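PLOSLOW – A delegation from the Arnusine Foreign Relations Council concluded a working visit to the border town of Ploslow on 2026-08-14, at the invitation of the district authorities. The visit followed an exchange of letters in April on the reopening of the Ullomora crossing, closed to civilian traffic under the joint order on transit.

The delegation, led by Council Secretary Botond Illés, was received at the town hall and given a briefing on the state of the road, the inspection building and the customs yard. District officials stated that 2927 applications for family transit had been registered on their side, of which 635 concerned persons over the age of seventy. A further 648 were awaiting documents from the opposite side.

Members then traveled to the crossing itself. The inspection hall has been repainted and its roof repaired, but the passport counters are without power and the waiting room has no seating. The access road is in fair condition as far as the bridge. Beyond it, the surface is broken for 3 kilometers, and buses would have to proceed at walking pace.

In the afternoon the delegation met residents at the Jakab cultural center. Several speakers asked that the crossing open first to families divided by the closure, with freight to follow at a later stage. Others raised the matter of pension payments, which are still sent through a third country and often arrive late. Mr. Illés replied that both requests would be placed before the Council in writing, and that he was not in a position to announce a date.
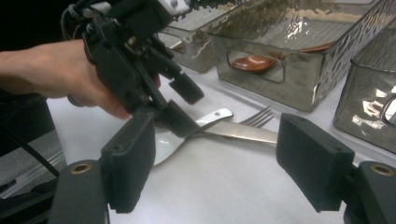
Lilla Tóth said that residents had heard similar assurances before, and asked that the list of pending applications be published in full so that each family could learn where its case stood. She added that a weekly bus, even for foot passengers only, would be welcomed.

The delegation took note of the proposal. A written report will be sent to both governments, and a second visit is to be arranged through the usual channels.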